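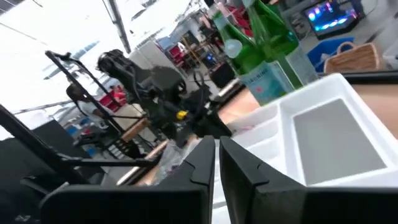

Fig. 1. The wrist camera's view of the bench: both fingers, the compartment tray and two green bottles.

Building an Arm in a Shared Workshop
Handout 2: The camera, the fingers and other people's tables

Last updated: December

Read this before you come to the bench. Those who didn't read Handout 1 will be recognised by their wiring.

1. What the wrist camera is for

The Dolthorpe arm carries a small camera close to the gripper, so it sees what the fingers are about to do and very little of what the rest of the arm is about to hit. In Fig. 1 the fingers come up from the bottom of the view with a narrow gap between them. That gap is your aiming mark. Learn where it sits before you write any code, and check it again after anyone has "just tightened" the mount.

The fingers are matt black with a stepped profile near the top. Matt is a blessing. My first pair, made at home on the kitchen table, were glossy, and the software spent an evening trying to pick up the reflection of the lamp.

2. Glass

Glass is a rotten thing to teach a camera about. Look at the shoulder of the left bottle, where there is a small round white reflection. Your detector will love it. It will love it more than the bottle. Train on the label instead, which stays put when you move your head. The right bottle overlaps the left one slightly, and a simple outline finder will report one wide bottle with two necks.

Our Flastitz run gave us 3673 stills, of which 349 had glass in them. Guess which ones we labelled twice.

3. The tray

White plastic, raised walls, one large compartment with a flat grey floor and some narrower slots. Start with the large compartment. Everyone starts with the slots, and everyone then asks to borrow the glue.

Wall height matters more than floor area. Measure from the tabletop, write it down, and add your clearance before the fingers go anywhere near it.

4. Sharing the room

At Grusteswood we work with a second arm in reach and people at the other benches. So:

- Say "moving" out loud. Mumbling it into your jumper doesn't count.
- Keep speed at 20 per cent until you have run the path with the gripper open and nothing in it.
- Plastic bags get caught in joints. Clear ones are also hard for the camera to see.
- The stop button belongs in your hand.

5. For next time

Bring one page on how you would tell two overlapping bottles apart. Ekpo users, your coordinate axes are the other way round from ours. Sort this out at home, please, where the furniture is your own.

2 comments
20 shares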